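Reading a cease-fire log

August 2026

The monitoring mission in the Matholm border strip put out its half-year log last week, and I have spent most of the weekend with it. The table runs to 2,408 entries. Each one is a reported breach of the cease-fire: a time, a grid square, a type of fire, and a code for how the report reached the mission.

The last column is the one the newspapers skipped. A code of A means a monitor heard or saw the event. B means a camera or acoustic sensor picked it up. C means one of the two armies reported it and the mission wrote it down. Only 527 entries are coded A. Most of the rest are C, and a C entry tells you that an officer made a phone call.

Take the night of the March shelling near Numley. The log has one A entry for that night, a mortar impact heard from the Hegarty post, and a long run of C entries from both sides. The two armies disagree on the time of the first round, on the caliber and on the direction. The A entry gives no direction at all. Gráinne McGrath's newspaper piece said the fire came from the east bank. It may have, but the log does not support it.

A few notes for anyone who wants to use the table.

Times are local, and the clock change in March was applied a day late at two posts. Grid squares are 600 meters on a side, so an entry on the line could belong to either army's zone. A burst of small-arms fire counts as one entry if the gaps between shots are under 60 seconds. Drone flights were not logged before March - a chart that shows them rising from zero is charting a change in the form.

Branislav Kubíček wrote to ask whether the drop in entries after the Musivley talks is real. I can't tell. Two posts closed that same week and the log does not adjust for it. If you keep only the squares covered by posts that stayed open, the drop is smaller but still there. I would trust that version more, with the caution that a quiet square near an open post can sit next to a loud one that has no post.
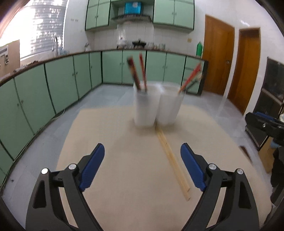 Two white cups on the far side of the table.

The mission says the next log will split code C by army. That would help. I would also like the raw sensor times, which Brittany Charbonneau has asked for twice in the comments. I sent a request on Friday and will post the reply when I get one.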